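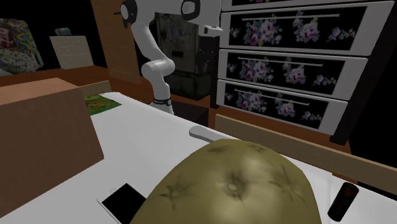
Account dormancy

Account dormancy is the state in which a member's profile on a social network stays on file but is no longer in active use. It differs from deactivation, which the member requests, and from deletion, which removes the record for good. Most networks set out their dormancy rules in the terms of service.

Print this article | E-mail this article

Definition

Networks measure inactivity in different ways. Jidel counts only a full sign-in, so a member who reads messages through a linked program may still be treated as absent. Ponce counts any activity, including a reply sent by e-mail. On Grukby, a profile becomes dormant after 8 months without a sign-in.

Notice and recovery

A notice is usually sent to the member's registered address before the status of the profile changes. Jidel allows 60 days for a response and sends a second notice when 30 days remain. Members who have changed their address without updating it may not receive either message. A dormant profile can normally be restored with the original password. Where the password has been lost, Ponce asks the member to name 4 contacts who can confirm the request.

Effect on other members

Comments and shared photographs generally remain visible during dormancy. The profile may be left out of search results and friend suggestions, and birthday reminders are commonly switched off. On Jerko, groups whose only organiser is dormant are closed to new members until another organiser is appointed.

Usernames

The release of unused names is a frequent source of dispute. Jerko returns them to general use once a profile has been deleted, while Grukby retires them permanently to prevent impersonation.

See also: Deactivation; Memorial profile; Username

This website uses cookies to remember your reading preferences. Accept | Cookie settings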